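El chocolate lo ponen los de siempre

Wolfram Meinecke llega con la bufanda puesta y el móvil sonando. Lo apaga. Vuelve a sonar. «Es por las carpas, perdona, es que llevamos toda la semana con las carpas.» Falta poco para la marcha de noviembre y el presidente de la asociación Mistel no ha comido todavía. Son las cinco y media.

Pide un café y una tostada. Se come la tostada casi entera antes de la primera pregunta.

La marcha contra el cáncer de próstata del pueblo va por la décima edición, o sea 10 años dando la vuelta al pantano, y este domingo sale otra vez desde la explanada del mercado. Lo que empezó con unos cuantos amigos y una pancarta pintada en una sábana es hoy la mañana con más gente en la calle, quitando las fiestas. «La sábana la tengo yo», dice. «Está en el garaje. Tiene un agujero, pero la saco todos los años.»

Nacido en Kassel, llegó aquí con veintinueve años para montar hornos industriales. Venía para seis meses. Se casó, puso taller, tuvo dos hijas. Habla un castellano rápido, con las erres raras todavía, y se enfada cuando alguien le contesta en inglés. «Me pasa en el banco. Llevo media vida aquí y me hablan en inglés en el banco.»

Le diagnosticaron en una revisión de empresa. Una analítica, un número alto, otra analítica. No tenía síntomas ninguno. «Yo fui porque daban el desayuno gratis», cuenta. «Eso lo digo en todas las charlas y la gente se ríe, pero es que fue así. Si no llega a haber desayuno no voy.»

Lo operaron en la capital. De aquello habla sin rodeos, incluidas las cosas que otros se saltan. Los pañales. La vergüenza de ir a comprarlos a la farmacia del pueblo, donde lo conocían. «Me iba en coche a otra farmacia, a veinte kilómetros. Un tío de metro noventa escondiéndose con un paquete debajo del brazo. Y un día me encuentro allí a un vecino mío, de mi calle, comprando lo mismo. Los dos callados. Luego nos fuimos a tomar una cerveza y de esa cerveza salió Mistel.»

El nombre es cosa de su mujer. Significa muérdago en alemán. Él quería ponerle otra cosa, no dice cuál.

La asociación tiene hoy un local prestado detrás de la biblioteca y una reunión fija los martes por la tarde. Van hombres de toda la comarca. Al principio no hablaba ni uno, se pasaban la hora con el fútbol. «Y yo los dejaba. Fútbol, fútbol, la lluvia, el precio del gasoil. Y cuando ya estábamos con los abrigos puestos, en la puerta, uno decía: oye, ¿a ti te pasa esto? Y nos quedábamos otra hora, de pie, con los abrigos.» Ahora ponen las sillas cerca de la puerta. Dice que ayuda.

Las mujeres piden también su hueco. Desde la primavera hay un grupo aparte, para las parejas, que lleva su hija mayor, Justa. «Se llama como la abuela de mi mujer. De pequeña lo odiaba y ahora le encanta. Ella manda más que yo, eso que conste.» Fue ella quien cambió el recorrido, quien metió la inscripción por internet y quien le quitó a su padre el micrófono el año pasado cuando ya llevaba un rato largo hablando. «Me lo quitó de la mano. Delante del alcalde.»

Las cuentas. El año pasado se apuntaron 1268 personas y este año, a falta de los que vienen el mismo día, van ya por 1685. Saca un papel doblado en cuatro para dar la cifra exacta, y lo vuelve a guardar. El dorsal cuesta lo mismo que el primer año y no lo piensa subir. «Me dicen que lo suba. Que en otros sitios cobran el doble. Pues que vayan a otros sitios.»

Lo que se recauda va entero a dos cosas: los viajes de los pacientes que se tratan fuera y una psicóloga que viene de la capital. Lo de los viajes le importa mucho. La radioterapia está a hora y cuarto de carretera y hay gente que va todos los días, semanas seguidas, y que no tiene coche o ya no está para conducir. Hasta hace poco lo apañaban entre ellos. Ahora pagan taxi. «Hay un señor de la parte alta, viudo, que dejó el tratamiento a la mitad por no pedirle a la gente que lo llevara. Eso no puede volver a pasar. Por eso me pongo pesado con el dinero.»

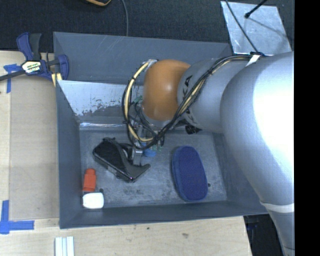
De la marcha le preguntan sobre todo por el chocolate. Se reparte a la llegada, en vasos de cartón, y lo hace desde la primera edición la misma familia, los Đỗ, que tienen el restaurante junto a la estación. El padre se levanta a las cuatro. No deja que le ayude nadie con las ollas. «Intenté una vez remover yo y me echó», dice Meinecke. Este año reparten también caldo, por los que no toman azúcar, y eso ha traído su discusión, porque hubo quien dijo que el chocolate era lo tradicional y que el caldo no pintaba nada. Él pasa bastante. Es más de aparatos que de cocinas, se le nota cuando habla del taller. «Eso se entiende. Una junta se gasta, la cambias. Con el médico yo quería lo mismo, que me enseñara el plano.» Y no hubo plano, claro. Hubo folletos. Se los leyó todos.

Vuelve a los folletos un rato después, sin que se le pregunte. Le parecieron malos. Letra pequeña, dibujos de señores sonriendo en bicicleta. «¿Quién es ese de la bicicleta? Yo no podia ni sentarme.» Así que escribieron uno propio, de cuatro páginas, con letra gorda, que ahora se deja en el centro de salud y en las dos peluquerías. La de caballeros se queda sin folletos antes que el médico. Hay que reponer casi cada semana.

¿Y los jóvenes? Tuerce el gesto. Vienen a correr, que está bien, pero se van en cuanto cruzan la meta. El instituto trae este año un grupo grande y él ha pedido ir antes a dar una charla. Le han dado media hora, entre Matemáticas y el recreo. Va a llevar la sábana.

El tema de los homenajes no le gusta. Cada edición se dedica a alguien y la de este domingo va por 2 personas, cosa que no se había hecho. Un celador jubilado que ha acompañado a medio pueblo por los pasillos del hospital y una mujer que cuidó de su marido seis años y que al principio dijo que no, que ella no había hecho nada. «Fui a su casa tres veces. A la tercera me sacó unas galletas y me dijo que vale, pero que no pensaba subir a ningún escenario. Pues no hay escenario. Que lo quiten.» Y no lo hay, este año se lee desde el suelo, con un altavoz.

Hay quien le ha propuesto a él. Se niega. Se pone serio por primera vez en toda la conversación y mira por la ventana. «A mí cuando me muera, si quieren. Antes no.»

De salud anda bien. Revisión cada seis meses, la última en septiembre, todo en su sitio. Los días antes no duerme, eso no se le ha quitado. Se levanta, baja al garaje y ordena tornillos por tamaños. La mujer ya sabe lo que hay cuando oye las cajitas. «Tengo los tornillos mejor ordenados de la provincia.»

También tiene perro, Drullwood, nombre que le puso la hija pequeña por una novela y que en el pueblo no pronuncia bien nadie. El perro hace la marcha entera con un pañuelo azul. El año pasado se metió en el pantano en el kilómetro tres y hubo que esperarlo. Hay foto en el bar, al lado de la máquina de tabaco.

Sobre el recorrido nuevo, apunten: sale de la explanada a las diez, baja por la calle de la fuente, coge el camino del pantano por la izquierda y no por la derecha como siempre, porque la pasarela sigue en obras. Son siete kilómetros. Hay uno corto, de tres, que se puede hacer con silla de ruedas y con carritos. Agua a mitad de camino. Los baños, los del mercado, que abren expresamente. Los coches, mejor en el polígono, que el año pasado se aparcó en la acera de la residencia y no podía salir la ambulancia. Eso lo repite dos veces. Que por favor no se aparque en la residencia.

Si llueve se anda igual. Ha llovido en cuatro ediciones y se anduvo en las cuatro. Una con granizo.

Los que no puedan venir tienen el dorsal cero, que es una donación y ya está, en la papelería o en el local los martes. También se aceptan bizcochos, pero solo bizcochos, nada con crema, y con una nota de lo que llevan. Lo de la nota es cosa de Justa.

El móvil otra vez. Ahora sí lo coge. Habla en alemán, luego en castellano, luego levanta la mano pidiendo perdón. Las carpas han llegado, pero sin las patas. Sin las patas, repite, mirando el techo del bar. Se pone la chaqueta con el teléfono sujeto en el hombro y deja el café a medias.

Ya en la puerta se da la vuelta. Quiere que quede escrita una cosa, que ha estado toda la tarde para decirla y se le iba. «Que se hagan la analítica. Los de cincuenta para arriba, y si en la familia hay casos antes, que lo hablen con su médico. Que pregunten. Pon eso. Lo demás si no te cabe lo quitas.»

Inscripciones hasta el sábado al mediodia en la papelería de la plaza y en el local de Mistel. El domingo, desde las ocho y media, en la misma explanada.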